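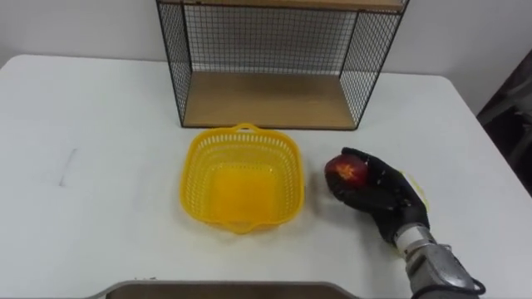 # The little shelf and the yellow basket

Hi, and welcome to the shortest gallery page on my site! I usually put up ten or twelve pictures at a time and then lose steam on the captions, so for August I'm doing one picture and giving it all the words.

**White table, black mesh shelf, yellow basket.** The basket sits right in front of the shelf with nothing in it yet, and the bottom compartment is empty too. I love a storage project at this stage, when you could still put anything anywhere.

## About the shelf

The shelf is from Kirkico and I paid 98 dollars for it, which I went back and forth on for most of a Friday evening. It's black wire mesh with light wood shelves, and the wood is what sold me. I had an all-metal one from Vokska before this (still going strong in the garage, holding paint) and it always made the room feel like the back of a restaurant. A warm tan board at the bottom fixes that completely.

The other thing I like is the mesh on the back and sides. You see the wall right through it, so a pretty tall piece doesn't look heavy on a white table. If your wall is busy, or you have a patterned wallpaper, you may feel differently! Mine is plain white and I intend to keep it that way until somebody talks me into a color.

Small things do poke through the squares. Pens, mostly, and the thin kind of paintbrush. I lost an afternoon to a knitting needle that had slid out the back and rolled under the radiator, and after that I decided that loose stuff gets a basket.

## About the basket

Yellow! Very yellow. I was going to be sensible and get gray, and Flustbridge had gray in stock, and I stood there holding it and felt nothing at all. So I put it back.

It's plastic, squarish with rounded corners, and the sides are all little rectangular holes in rows. The floor is solid and shiny, and that matters more than you'd think if you keep small things. I've had baskets with holes in the bottom too and you end up with buttons and pins all over the shelf every time you lift one out. There's a small handle on the front and another on the back. I tend to set it down with one handle toward me and one toward the shelf, so I can pull it out with one hand while the other one is full of yarn or mail or whatever.

The sides flare a tiny bit, so measure at the rim if you're buying one for a narrow shelf. I measured the base of my last one (a Nadar, blue, long gone) and it stuck out of the cubby by the width of a thumb for 3 years.

## What's going in it

I keep changing my mind, but the current plan goes like this:

- gift wrap bits, meaning ribbon, tags and the good tape
- the charging cables I use every week, each one wrapped with a twist tie
- stamps and envelopes, standing up along one side

The other cables, the mystery ones, are going in a shoe box in the closet. I counted them out for the recycling drop-off and there were 80 before I gave up and just guessed at the rest. I have no idea how one household gets there. I found 2 chargers for a phone I don't remember owning.

Heavy things stay off this shelf for now. I'd like to find out how the wood does with paper and ribbon before I go piling cookbooks on it — I've bowed a board or two in my time and it's a sad sight.

## Things people have asked me

*Does the yellow get dirty?* It shows pencil marks and it shows coffee. A little dish soap and an old toothbrush gets into the holes, and then I let it dry upside down on a towel.

*Would you line it?* I wouldn't. I tried felt in an older one and it slid around and collected glitter.

*Do you need the table underneath?* No, you could put the shelf on the floor or on a dresser. I like it up on the table since my knees have opinions about low storage. White tables do show every crumb, though, so keep a cloth handy.

*Would you get a second basket?* I'm thinking about it! Orange, maybe, if Flustbridge brings them back in the fall. I'll want to live with this one for a while and see if it fills up with junk first.

If you have a mesh shelf of your own, tell me in the guestbook what you keep on it. I'm especially curious about anyone who has found a neat way to hang things off the sides, as I've got a bag of little hooks in a drawer and no plan for them.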